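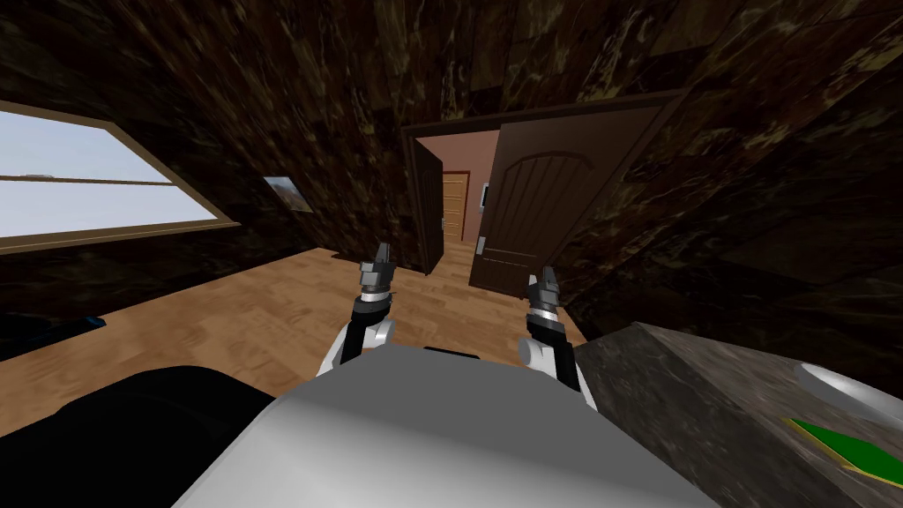
The Kasley shore station opened its dredge basin and pump house to visitors on 2 Aug 2026. I went mainly for the sand bypass plant, which moves sand from the north side of the inlet to the eroding beach on the south side.

The intake is a jet pump on a short pier. It draws a slurry of sand and seawater and sends it through 4,000 feet of buried pipe to an outfall below the Rusell access ramp. The plant was idle during the tour. Staff said it normally runs at night in the cooler months, when the beach is closed to vehicles and the longshore drift is strongest.

The pump was rebuilt in February by Jadico. Wear on the old impeller was worse than planned, mostly from shell fragments, and the new one is a harder alloy. Rated output is 200 cubic yards per hour. The operator's log on the wall showed a best sustained figure of 88, with clogging at the intake screen given as the main limit. A coarser screen is on order.

The second stop was the dune line. Fencing has been set in short angled sections with gaps for turtles, and the beach grass behind it was planted by Poojary, the landscape contractor. Survival looked good on the landward face and poor near the ramp, where foot traffic has cut a notch. Overwash will find that notch first.

Survey stakes run every 100 feet along the toe of the dune. Profiles are taken after each northeaster and posted in the station lobby. The most recent sheet shows the berm holding at the outfall and still narrowing at the south end, past the last stake.

Parking is on the gravel lot by the basin. Bring closed shoes for the pier grating.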